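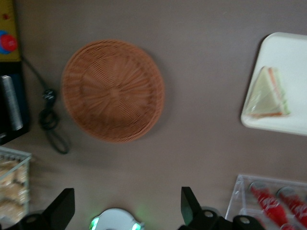 Subject: Re: [dilcombe-bakers] Rye starter is slow after moving house
From: Märta Haugland

Vasilakis wrote:
> My starter was fine for years in Oltotley. We moved in August and now it
> rises half of what it did before. I feed it the same rye flour, same jar,
> same time in the evening. Is it the water? Should I throw it away and
> begin again?

Please do not throw it away. I had the same trouble when I came to Dilcombe, and I was also sure that it was the water. I bought bottled water for 3 weeks and it made no difference at all.

For me it was the kitchen. My old one had a boiler in the cupboard, and the new one has a stone floor and gets cold at night. I put the jar in the oven with only the lamp on, and after 4 days it was nearly as strong as before. Please check with a thermometer first, my oven lamp makes it quite warm and yours may be different.

You do not say how much you feed. I keep 40 grams of old starter and add 40 of rye and 40 of water. If you keep much more of the old one, it eats the flour quickly and has fallen again before you get up in the morning. Then it looks weak but it is only hungry. A rubber band around the jar will show you how high it went.

Is your flour from the Clillow mill? I ask because their last bag was coarser than I am used to, and my dough became heavy with it. I now sift it for the bread but not for the starter.

If you still want a new one, I can dry some of mine and send it by post. It needs a few days to wake up.

Greetings,
Märta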